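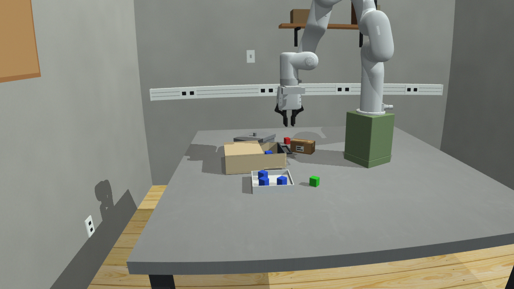

Rokovora two-finger parallel gripper on the sim bench, cube layout. Rendered.

Rokovora Parallel Gripper, white housing, black fingers
4 min read

In stock at Westwood. Electric, two fingers, straight parallel motion. Stroke 68 mm. Weight 429 g with the standard fingers on, no cable. Ships with the wrist plate, bolts, one cable and the sim model. Power supply is not in the box.

Quick version for people comparing: if you pick boxy things off a table and drop them in trays, get this one. If you pick bags or anything that sags, look at the Intarasuk suction head instead, it's on its own page. If you do both, read the comparison further down before you order two of anything.

What we tried it on

Small cubes, mostly. Sort by color, blue into the tray, odd colors left out on the table or moved to the back. Same job in sim first, then on the real bench with the same start positions. We also had it go after a cube down inside an open cardboard box, close to the wall, and that's where grippers start to look different from each other. In open space almost anything works.

Getting into the box: the fingers are narrow enough to fit beside a cube if you leave some room. With the cube hard up against the cardboard you have to either turn the wrist so the fingers come in along the wall, or nudge the cube out first. We ended up nudging. Turning the wrist worked too but the housing gets near the rim on deep boxes and you want to watch that. Put the box walls in your collision model. People forget, then blame the gripper.

Two cubes nearly touching in the tray: same story. Go across the open sides, not down the gap. The default grasp planner on the Kondthorpe controller tried the gap every single time until we changed the approach setting. It's under Grasp, Side Preference, set to "clear". Should be the default in our opinion. We've told them.

Tray walls are low so no trouble there. Finger tips touch the tray floor if your height is off, the tips are soft enough to forgive a little. A little.

Compared with the other two we stock

Intarasuk suction head. Faster on flat lids and taped parcels, easily. Doesn't care about neighbors, comes straight down from the top. But it wants a clean flat face and an air line, and the small cubes gave it almost no area to work with. We had drops. Labels on parcels are fine if they're stuck down well, curled corners leak.

Kondthorpe wide gripper. Bigger opening, heavier, grabs a whole small carton across the middle. Too bulky for the inside of the box, we couldn't reach the wall cube at all without pushing the box along the table. Very solid on big stuff. Costs more.

Rokovora, this page. Middle of the road on speed. Best of the three in tight spots. Can't open far enough for the cartons unless you come at the narrow side. Knobs are good, by the way. Lids with a center knob it lifts very nicely, suction head is useless there because of the knob.

If we had to keep one on the arm all week it would be this one. For a parcel line, no, suction.

Sim model

Included, and it's decent. Joint limits and finger travel matched the hardware when we checked. Finger friction is set too high out of the box, so cubes in sim hang on when real ones would slip. Turn it down before you trust any numbers. We ran 13 sorts in sim with the stock value and were very happy, then moved to the bench and were less happy. Lower value is in the April update of the model, but the file that ships on the stick may be the old one. Download it from the product account, takes a minute.

Lighting in the sim doesn't matter for the gripper obviously but it does if you have a camera in the loop. Hard shadows next to a dark gray part threw our color threshold off, the part and its shadow came out as one lump. Soften the light or use depth.

Controller notes

Works with the Kondthorpe controller directly. Plug in, pick it from the list, set the tool weight. Do set the tool weight, the arm sags a touch without it and your first picks will be low. Older controllers need a firmware update first. Other makes: serial commands are documented, short list, open, close, go to width, set force, read width. Reading the width back is the useful one. Closed all the way means you missed.

Force setting: start low. Empty cardboard crushes before you hear anything.

Mounting

Standard wrist plate. Long bolts go in the outer holes, short ones in the inner. They are easy to mix up and the long ones bottom out in the inner holes. Cable out the side, leave slack for the last joint, tie it back to the forearm and not the wrist. Run the wrist through its full turn slowly once befor you let it loose.

What we don't like

Finger screws are tiny. Cable connector is stiff and faces the wrong way on some arms. The tips wear and the spare pairs are sold seperately. Housing is white and shows every fingerprint.

Returns

Unused, in the box, plate included. If the tips have been on a job we can't take them back but the gripper itself is fine. Loan units from Westwood on request, subject to what's on the shelf.

Page last checked 20 October 2023. Price on request, depends on fingers.

Related items
Intarasuk suction head, single cup
Kondthorpe wide gripper
Kondthorpe controller, bench version
Rokovora spare finger tips, black, pair
Rokovora long fingers for deep boxes
Wrist plate and bolt set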